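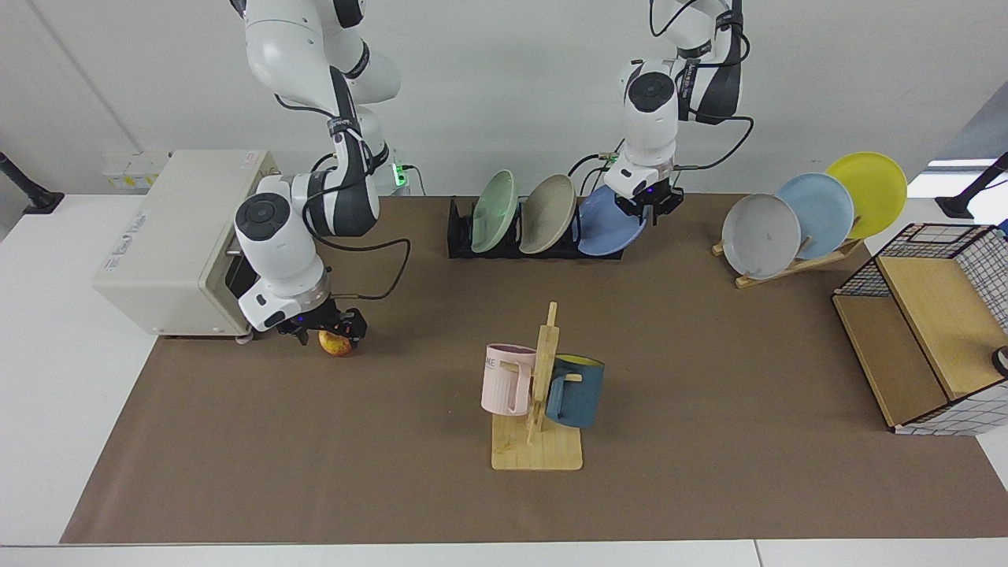
Can Stindside plan both arms at once?
Only when their paths stay well apart. When they come close, one arm waits and the other finishes, and the log records the wait as "coordinated." I'd call it taking turns.

Stindside
Planning and control layer for two-arm tabletop work. Maintained by Sharada Nambiar. Last cleaned up in August.

What is in the repo
The planner (Nadar), the perception wrapper (Serkham), a replay tool, and logs from 1,811 planning requests. The wrapper takes a camera view and a short task line and returns grasp candidates with a score. The score is not a probability, whatever the old docs said. I have seen it go up when the grasp got worse.

What the planner does
Nadar takes the top candidates, throws out the ones it can't reach, and searches for a path for each arm. It stops at the first path that clears its collision check. The collision check knows about the table, the arms and any object Serkham reported. It does not know about cables. If yours hang in loops off the wrist, pad the wrist model by hand before you trust anything near a mug tree or a rack.

Things that work
Round objects with clear space on all sides, such as an apple on a bare stretch of mat. Plates standing upright in a slotted rack, taken by the upper rim, provided the neighbors aren't touching.

Things I would not rely on
Overlapping plates. Serkham likes to merge two of them into one wide plate and then offer a grasp in the middle of it. Mug handles seen from the front. Wire grids, which come back from perception as solid, or as nothing, depending on the light from the window.

About the numbers
The earlier README claimed that the planner "solves" most requests. It returned a path for 1,020 of the 1,811. A returned path is a file on disk — it says nothing about whether the plate ended up where it should. Please don't quote the figure as a success rate. I've asked people to stop and they haven't.

Running it
Start Serkham first and wait for its ready line. Then start Nadar with your arm config. If you start them the other way around, Nadar will use the last saved view without warning you. Retries are set to 3. Raising them to 5 made runs longer and I couldn't see any other change.

Stanisel
The Stanisel branch adds a learned path scorer. It looks good in replay, where it's scored on logs much like the ones it was trained on. I'm leaving it out of main until somebody runs it on a table it hasn't seen.

Reporting problems
Send the full log, the arm config and the saved view. A note saying that it "acted weird on Saturday" will be closed.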